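Can a robot make the bed yet?

My sister asked me in June whether she should hold off buying a new tumble dryer, as by next year a robot would be doing the washing anyway. I told her to buy the dryer. I have been following home robots for a while and get asked this sort of thing a lot, so I thought I would write down where I think they are.

Floors are done. My robot vacuum, a Bakia, has run 1412 times according to its app and I have rescued it from under the sofa on 43 of those. I still count that as a job I no longer do. Lawns are nearly as good, if your lawn is flat and has no washing line in the middle of it.

Bedrooms are much harder. A towel can be folded on a bed by a machine, and I have seen it done well, but it is slow, and it goes better when the towel starts out flat. Sheets are worse. A double sheet is bigger than the reach of most arms, it hides its own corners, and once it has bunched up there is no obvious place to take hold of it.

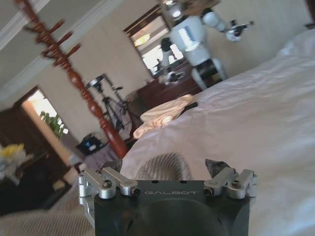

Then there is getting round the bed in the first place. People shuffle sideways past the dresser without thinking. A robot with legs has to keep its balance while it leans over a mattress that gives, and one on wheels has to cope with carpet and whatever was left on the floor last night.

Kenna Laing, who used to work with me at Stirnedeck, thinks I am too gloomy. Her view is that two arms and a simple gripper will be enough for most of the laundry, and that hands with five fingers are a distraction. I agree with her about the gripper. I would still like to see one do a fitted sheet in a house it has never been in before.

On price, the only thing I would consider at the moment is a second vacuum for upstairs. The Clestell is 800 pounds, which seems a lot to me for one landing and two bedrooms.

My sister got the dryer. It beeps when it is finished and she takes the things out and folds them herself.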